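Sayaka Kubo keeps her kettle on a timer so that it boils at twenty to five every morning, and by the time I reach her she is on her second cup. It is dinnertime where I am. She has been writing about interior color for eight years, has just finished a book on the subject, and can talk about gray for longer than anyone I have ever met. I mean that as high praise!

The book is called Plornia, after the paint shop her aunt ran when Kubo was a girl. "She mixed everything by eye," she tells me. "People came in with a button or a bit of ribbon and she would say, sit down, give me ten minutes. I have the ledger from the shop. It has 2,254 recipes in it, and I swear half of them are white."

She has tried 634 of those recipes so far, brushing each one onto a card and moving the card from room to room over a full day. The names are wonderful. There is a Wet Slate and a Tuesday Milk, and a purple called simply Too Much, which her aunt apparently refused to sell to anyone who hadn't slept on it first.

Kubo loves that purple. She thinks strong color belongs in small, thin places – a door edge, a strip of trim, the lip of a shelf – and she gets very animated on the subject.
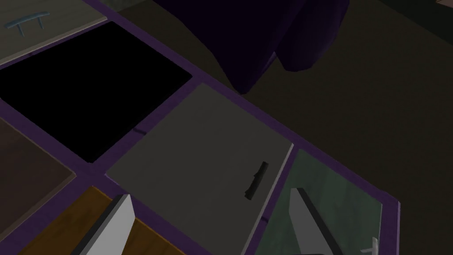

Violet strips between panels of different finishes.

"If you paint a whole wall purple, you have to live with the wall," she says. "If you paint an edge, you get to notice it. You come in with the groceries and there it is, and you're pleased all over again."

I ask where she learned to look like this, and she goes straight to Kurtuluş, the neighborhood in Istanbul where she rented a room in her twenties. The stairwell was painted dark green up to shoulder height and cream above that. She walked up and down it for a year before she noticed that the green was three different greens, patched at different times by different hands. "I sat down on the steps with my shopping. I was so happy. A neighbor thought I'd been taken ill and brought me a glass of water."

From there she moved to Brokerholm and took a job at a small decorating firm, Dinenell, where she was put in charge of sample pots. Customers there nearly always asked for something light. She spent her days gently talking them into something dark.

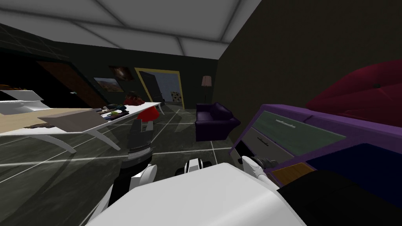
"Dark rooms scare people because they picture them at noon with the lamps off," she says. "But when are you in your living room? You're in it at eight at night, with a lamp on and your feet up. Go and look at your dark sample then! Look at it when you're tired. That's who the room is for."

Her own study is nearly black, she says, apart from the window frame, and she finds she reads better in it. She has also changed her mind about shiny finishes. For years she told everyone to stay matte. Then a client insisted on gloss for a tiny hallway, and Kubo went to visit in August, expecting to hate it, and stayed for lunch because she couldn't stop watching the light slide along the wall.

What about ceilings? I hardly get the question out. The ceiling chapter is the longest in the book, and she fought her editor to keep all of it. 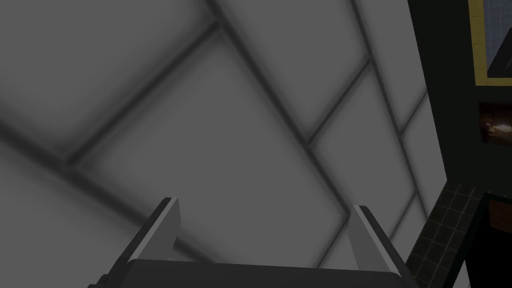
"We leave it white and we forget about it, and then we wonder why the room feels unfinished," she says. "You don't have to do anything wild. Take your wall color, add a lot of white, and put that up there. Or look at what the daylight does to it before you buy anything. Lie on the floor for a bit. I'm serious, get a cushion and lie down."

I did try it, the next afternoon. My ceiling, which I would have sworn was one flat color, went from a kind of butter by the window to a soft blue-gray over the bookcase. I wrote to tell her and she answered within minutes, all in capitals.

She feels the same way about pale cupboards and closets, which many of her readers write in to complain about. Her advice is to leave them be for a season and study the shadows in the grooves, where she says you will find the color for the rest of the room.
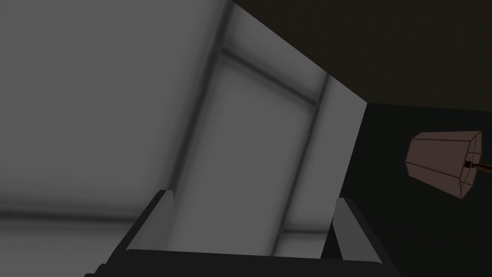 What she is working on now

There are still a great many cards to paint. Kubo does two or three each morning before her first meeting, and she has started sending spares to readers who write to her with a good description of a wall. Mine came last week. It is a gray with some pink in it, and on the back, in pencil, she has written "try it by the back door, around 4."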